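Seed Library Project — Second Progress Report
To: the Brirneo Fund, small grants desk
November 15, 2019

You asked for a report at the halfway point. We passed the halfway point in July, when it was too hot to type, so this one covers a little extra.

The seed library at Stalleck now lends 159 varieties, most of them beans. We did not plan on most of them being beans. Beans are what people bring back, because a bean is easy to save and hard to lose in a carpet. Lettuce goes out of the door in great quantity and is never heard from again.

Of the $2,000 awarded, $400 is left. The rest went on envelopes, a dehumidifier, two evening classes and a label printer that prints beautifully in every size except the one we bought labels for. The correct labels have been ordered. The others are available to any grantee who would like them.

Germination tests were done on the older stock in spring. Peas and squash held up well. The parsnips, donated by the Leung garden in a jar marked "fresh," did nothing at all for a month, and we have retired them with thanks. Onion seed is now thrown out after one winter, which has hurt some feelings.

The two classes, on tomatoes and on keeping squash from crossing, were both full. The second ran long owing to a disagreement over pumpkins. We would like to run it again in a room with a firmer closing time.

Storage is still the weak point. Envelopes in shoeboxes are cheap, but borrowers put them back wherever there is a gap, and the peppers have spread into the herbs. We would like to spend part of the remaining money on small clear drawers, sorted by plant family.
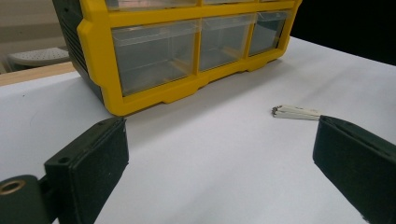 Tiziana Valentini read a draft of this report and objected that plant family is no use to a person who wants carrots and has never heard of an umbel. She would sort by sowing month and be done with it. We have agreed to try her way with the spring crops and leave the beans alone.

Still to do before the grant closes: the printed seed-saving guide, a swap day with the Dokolus allotments, and some kind of reminder for people who borrowed lettuce. The guide is drafted as far as kale.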